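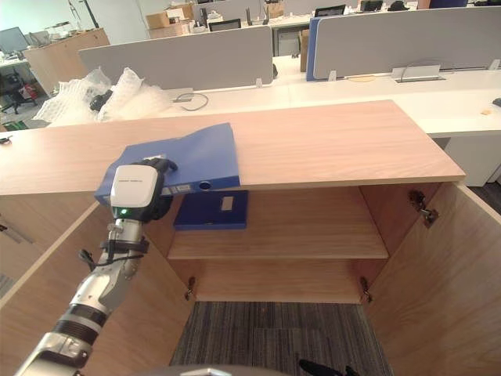 Deirdre Keogh wrote to us that she had kept every receipt for three years and still did not know which of them her bookkeeper wanted to see. Many of our clients are in the same position, so we start with her question.

Which papers do I need to send you?

For a first year with Willems we ask for the bank statements of the business account, all invoices you have sent, all bills you have paid, and the last tax return if there was one. Receipts for small purchases can be sent together, in one envelope or one scanned file. Please do not staple them. If a receipt is faded, write the amount and the name of the shop on it with a pen.

I do not have a separate business account. Is it a problem?

It is permitted for a sole owner, but it makes the work longer and therefore the bill higher. We must go through each line and ask you whether it was private or business. We advise you to open a second account, even a simple one, and to pay only business costs from it.

What do you charge?

Bookkeeping is charged by the month. The price depends on the number of entries, and up to 100 entries a month you stay in the lowest group. The annual return is a separate fee, which we confirm in writing before we begin. If you go over your group in one single month we do not change anything. If it happens for three months in a row, we call you and discuss it.

Do you work with Zomik?

Yes. Clients who make their invoices in Zomik can give us read access, and then they do not need to send the invoices separately. The bills you have paid must still be sent, since Zomik holds only the sales side in the version that most of our clients use.

How do I give you access?

Open the settings in Zomik, choose the page for users, and invite the address that is printed on your welcome letter. Choose "read only". We do not need to change anything in your account and we prefer that we cannot.

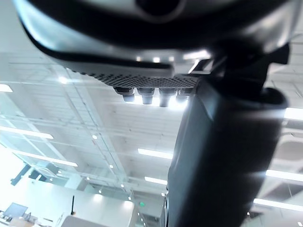

Deadlines

When must my papers be with you?

By the 20th of the month that follows. Papers for May, for example, should arrive by June 20. If you are a few days late, send us a short message and we will try to keep your place. When papers come much later, without a message, they are moved to the next month.

Can you ask for an extension of my tax return?

We can, and we do it often. But an extension to file is not an extension to pay - this is the most common misunderstanding we meet. If you expect to owe tax, an estimated amount should be paid by the normal date, otherwise interest will be added. We can calculate the estimate with you.

I received a letter from the tax office. What should I do?

Send us a copy of all pages, also the back side, within 5 days. Please do not answer it by phone before we have read it. Most of these letters ask only for one missing number.

Offices and contact

Where can I bring my papers?

At our main office in Codholm during opening hours, or in the letter box beside the door at any time. The office in Dodano is open by appointment only, and there is no letter box there.

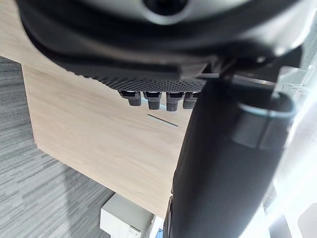
One client from Dodano asked if she could at least leave her papers with the bakery downstairs, as she had done before. We must say no to this, because the papers carry your bank details. Please make an appointment, it can be a short one.

How long do you keep my documents?

Original papers are returned to you after the annual return is filed. We keep digital copies for the period that the law requires. If you leave us for another bookkeeper, we send the copies to the new one after you have signed the release form.

This page was last changed on February 4, 2019.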